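The Rirkorberg inscriptions list is a small plain-text collection of wording taken from memorials in the old and new burial grounds at Rirkorberg. I began it one wet June, meaning only to look up a single family, and (as these things go) I kept on walking along the rows until the light went.

## What you'll find in it

There are 300 entries in `inscriptions.csv`, one to a line, with 9 columns each. Spelling is kept just as the mason cut it, so please don't send me corrections for "beloued" – it really does say that, and I'm rather fond of it!

- `plot` – row letter and number, counted from the lych gate
- `stone` – slate, granite, sandstone or unknown
- `shape` – upright, flat, kerb or cross
- `text` – the wording, with a slash for each new line
- `legible` – yes, partly or no

The other four columns are explained in `columns.md`.

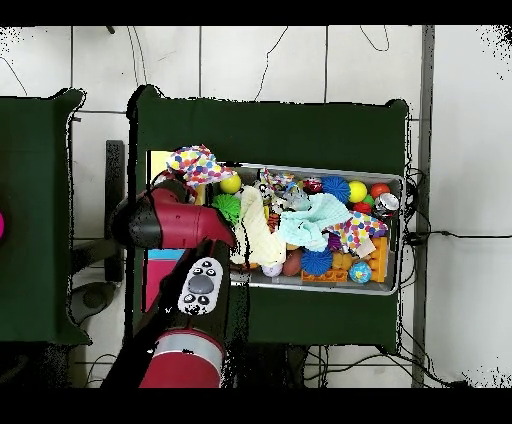
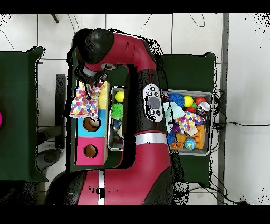 *Polka-dot cloth in both; the wooden shape-sorter box is in the second.*

## Gaps and muddles

Twenty-one stones are marked `partly`, mostly soft sandstone along the north wall. Where I couldn't settle on a letter I've put a question mark in its place. The Navard and Dullard plots overlap on the old plan, so 2 entries share a plot number, and you'll want to sort by `text` as well if that matters to you.

## Using it

Help yourself, for family history or anything else kindly meant. A mention of the list is always nice. New readings are very welcome, and I usually sit down to them on a Tuesday evening.

El Ouafi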